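Prostberg: Der Dorfladen macht weiter

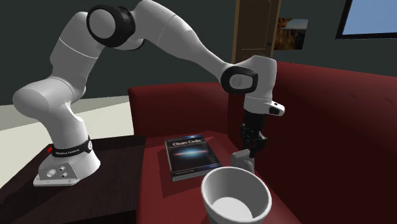 Zuletzt geändert: 14. Mai

Kurz vor Ladenschluss, das Telefon klingelt ständig. Die Pächterin redet trotzdem. »Im November dachte ich, das wars.« 613 Euro allein für die Kühlung, im Monat. Dann der Aufruf an die Kundschaft – 300 Anteile gezeichnet, viele aus Asar drüben. »Das hat mich umgehauen.«

Und das Sortiment? Weniger Dosen, mehr Brot. Käse von Fikre, der geht imer. »Samstags wird es eng hier drin.« Bleibt sie? »2 Jahre sicher. Danach schaun wir.« Dann muss sie an die Kasse.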